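Trorkstead mayor's new oath leaves out the part about the charter

Trorkstead's council has voted to shorten the oath its mayor swears on taking office, and the words that have gone are the ones that tied the mayor to the town charter.

The old oath ran to 100 words. It had the mayor promise to "keep within the charter, and answer to the council for any step outside it". The new one is 30 words long and asks for a promise to "serve the town faithfully and to the best of my judgement". Councillors passed it by 21 votes to 11 after a debate that was over before lunch.

Mayor Sabina Halás, who put the change forward, called it housekeeping. "People trip over the old wording," she told the chamber. "The charter is still the law whether I say so out loud or not."

That may be so. It is also what office-holders tend to say when a promise is being taken away, and it leaves open why this sentence had to go when plenty of others were just as clumsy. The line about wearing the chain on civic occasions has survived.

Lanying Yu, who led the opposition to the change, asked three times what would happen if a mayor acted outside the charter under the new wording. She was told that existing procedures would apply. She then asked which ones, and the chair moved to the next item.

The existing procedures are thin. Under the charter, a mayor can be called before the council for "breach of the oath", and that phrase has not been altered. If the oath no longer mentions the charter, it is hard to see how ignoring the charter could breach it. The mayor's office said its legal advice did not share this concern - but it declined to publish the advice.
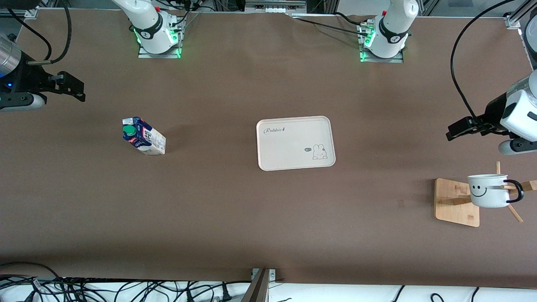 Two robot arms mounted over a brown work surface.

There is a recent history here. Last year the mayor's office agreed the lease of the Skomulik building to Bovent without the council vote that the charter requires for lettings of that size. The council approved it afterwards, and Ms Halás apologised for what she described as a timing error. Ms Yu quoted the old oath at her during that meeting. Nobody will be able to do so again.

Supporters of the change point out that several neighbouring towns have short oaths and manage well enough. Councillors from the Acheampong ward, who voted for it as a group, said residents cared more about bins and buses. Perhaps they do, though no resident was asked. The proposal was not put out to consultation, as the council classed it as a change of form only.

The new wording takes effect in April, when Ms Halás is due to be sworn in for a second term. Ms Yu has tabled a motion to put the charter sentence back before then. It has not yet been given a place on the agenda.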